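How to Keep a Kitchen Counter Clear for Longer Than One Evening

4 min read

I have cleared my counter 984 times, by my own bitter estimate, and it refilled 984 times. The method below is the one that stuck.

Start by taking everything off. Put it on the floor, where it will annoy you. Wipe the surface down and let it dry while you make coffee, assuming you can find the mug. 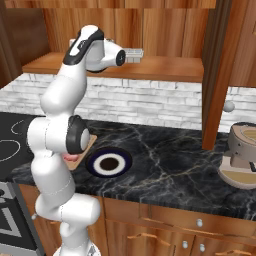
Next, sort by how often you touch a thing. Daily items may come back, up to five of them. Weekly items go in the cabinet nearest the stove. Anything you used once, for a party in May, goes to the basement or to my neighbor Trí Võ, who will take any appliance and has never returned one.

Mail is its own disease. Give it a drawer, and empty the drawer when it stops closing.

Now leave a landing strip beside the cooktop, as wide as your biggest pan. Keep it bare. You want somewhere to set a hot lid down — on a trivet, please — without moving a fruit bowl first. 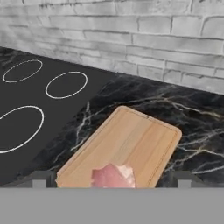
Cooktop on the left, black marble with white and gray veins to its right.

Last, do a two-minute sweep before bed. Set a timer. When it rings, stop, even if the toaster is still crooked. You will be tempted to buy a nice basket for the leftovers. A basket is a pile with handles. Resist until you've gone a month without one.

2,829 shares | 37 comments

Contact | Copyright Warkine Home | Back to top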